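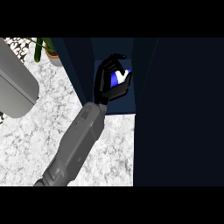 Simulated view, hand inside the cabinet opening.

Lorner planner rejects the retreat from a cabinet

Posted by Rafail Psarras

I'm running a pick-and-place task in the Sarnorlow simulator with the Lorner planner. With the hand in the compartment and the object attached, every retreat request comes back as "start state in collision". The reported pair is always the object and the cabinet. I've raised the sampling limit to 2000 and allowed 4 retries, with no change. The same request with the hand over open floor plans in 279 ms. Grasp pose for comparison: 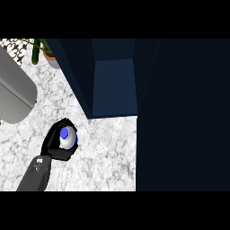 Replies

Engelbert Pfister

Sampling won't help if the start state is invalid. Check the collision shape of the attached object first. Lorner uses a bounding box with padding by default, and in a narrow opening the padding alone can touch a wall. Set the padding to zero for that object and plan in two stages: a short straight-line move out of the opening, then a free-space plan. Don't switch off the object and cabinet pair for the whole motion — you will get paths through the side panel.

zundero

Had this on 3 different scenes. Turned collision checking off, worked fine.

Zwahlen

Also check the frame the object is attached to. If it is still the world frame, the shape stays where it was when the hand moves. Draw the collision shapes over the render and compare.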